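Mar 17, 2026

Name-matching run on the celebrity desk feed, Flestus build 7. Input was 171 items on the Jerncombe festival couple and their baby news, 76 of them reprints of the same rep statement. Deduping on the first paragraph missed four, all with the ages moved into the headline.
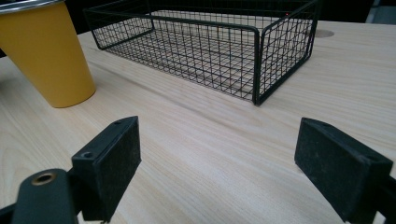
Wire basket and yellow cup, bench.

Nusrat wants "expecting" and "welcomed" kept as separate event types. Agreed – Galli merged them in January and the timeline showed a birth before the announcement.

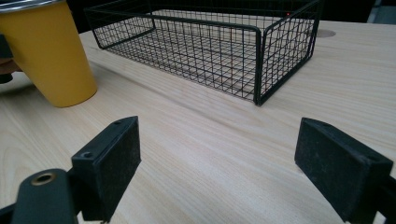

Stage names are still the weak spot. The singer appears under two spellings and the matcher splits her into two people, one married and one single. Inês is adding an alias table. For the object tags I put "cup, yellow" and "basket, wire mesh, black", same wording as the Tolcombe set. Rerun after the alias merge, then pass to Jasmina.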